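Omby Pilot: Progress Report for April
Prepared for Skesero by the Firkisik project office

Summary

Work this period centered on the open day at our Dmytriv site. Spending is on plan and there is no change to the end date.

Open day

We opened the lab from 10 in the morning until 4 in the afternoon and signed in 143 visitors. Most came from local care homes and building management firms, the two groups named in the grant agreement. Engineering students made up much of the rest.

The main demonstration was the door and cabinet task in simulation. We ran it on the large screen, with an operator explaining each stage. Visitors could ask for a run to be stopped and played again from a different viewpoint, and many did. The talk covered how the gripper is lined up with a handle, how its two fingers close, and what the software does when the grasp is off center.

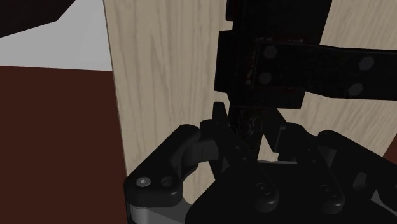

Questions were mostly practical. Care home managers wanted to know how the system would cope with worn handles and with doors that close on their own. Neither case is in the current task set. We have added both to the list for next period, starting with self-closing doors.

We handed out a short feedback form and got 436 separate comments back. They have been typed up and sorted by topic. The most common request was to see the task done on a physical door.

Test runs

The simulated task set now stands at more than 1,000 runs. Failed grasps are logged with the starting position of the arm so they can be repeated. The log format was changed partway through the month, and older entries still need to be converted.

Problems

The afternoon demonstration started late after the display computer needed a restart. One session was shortened to make up the time. Seating was also too tight, and we will use the larger room next time.

Next period

Convert the old log entries. Build the self-closing door model. Hold five follow-up visits with care homes that left contact details. Send Skesero a cost estimate for a physical test door.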